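3.2 Sorting at the point of return

Households in Edell were given 30 days to bring drinks containers to one of the staffed return points. Of the 1,000 households contacted, 600 agreed to take part and 422 made at least one return. Households that made no return were kept in the sample for the cost estimates in Section 4 but were left out of the analysis below.

Staff recorded the material, the size and the state of each container at the time it was handed over. Crushed containers were accepted if the printed label could still be read. Glass was weighed by the crate. Following Chaiyaporn and Rahman, we treated a mixed bag as one return, even when it held containers from more than one deposit class. This differs from the Skellthorpe survey, where each class was entered on its own line, and the two sets of return rates should not be compared directly.

Aluminum cans were the simplest class to handle. They were stood upright on a table and checked by label (Figure 3). Plastic bottles took longer, mainly where the sleeve had come off and the deposit mark was missing.
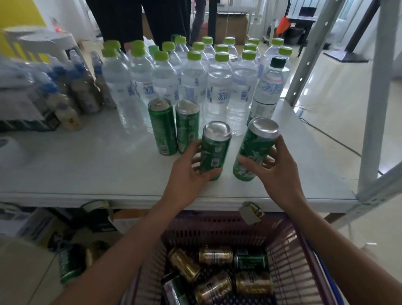
Figure 3. Green aluminum cans on a white folding table.

Return rates were higher in April than in the month before. Households within walking distance of a return point came more often and brought fewer containers each time. Distance had no clear effect on the total returned per household.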